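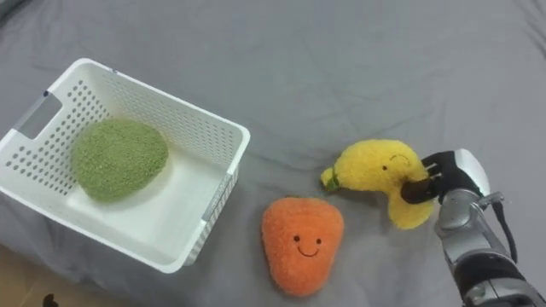

How often should you re-tension the finger cables on a hand that runs every day? Every 17 hours of closing time, which on our cell means the start of every third morning, before the first basket goes down.

Home | Talks | Slides | Speakers | Contact

7th October
Notes by Halina Kurek

Good morning, and thank you all for squeezing in. Athina Tzanetos has given me the slot before coffee, so I'll try to be kind and let you out on time. I'm going to talk about one cell, the one we call Wasura, and how we keep it going from week to week. It does pick and place with soft toys into a basket, and it has been my daily companion since July.

(Next slide. Wait for it, the clicker is slow.)

So, the cloth. We iron it once and then we leave it alone, because a few wrinkles are good for the arm to see. What we do care about is that it doesn't creep. Thongchai Limsakul showed me how to pin it underneath on the far side and only tuck it on the near side, and I've done it his way ever since. If you pin all the way round, you'll tear something the day a finger catches a fold - ask me how I know!

Basket next. White plastic, the kind with little round holes in the walls. Bright plastic can fool the exposure, so when the lamps get changed we redo the exposure check, and we do it with a toy in the basket and one outside, the banana being my favorite for this since it curves and the fingers have to wrap around it properly.

(Pause here. Someone always asks about the plush fabric.)

Yes, lint. Those looped fabrics shed, and the lint goes straight for the finger joints. Soft brush, dry, from the palm outward, then open and close the hand slowly and listen. Please don't use compressed air. Rungnapa Yensuk did it once at Prevberg, and we spent a whole afternoon with tweezers and a headlamp. She's in the second row and she has forgiven me for telling this one.

The cable by the wrist is the thing I check last and worry about most. It needs a loop generous enough for the full wrist turn, and it must not rub on the forearm. We changed ours at cycle 988 after error 304 kept coming back, and we had blamed the software for 3 days before Chutima Hemmin simply bent the wrist by hand, power off, and felt it tug.

(Skip the Distudell slide if we're past twenty minutes.)

Log sheet is on the table by the door. Take one home, cross out what doesn't fit your cell, and write your own lines in. Ours has coffee on it already. Questions now, or catch me outside.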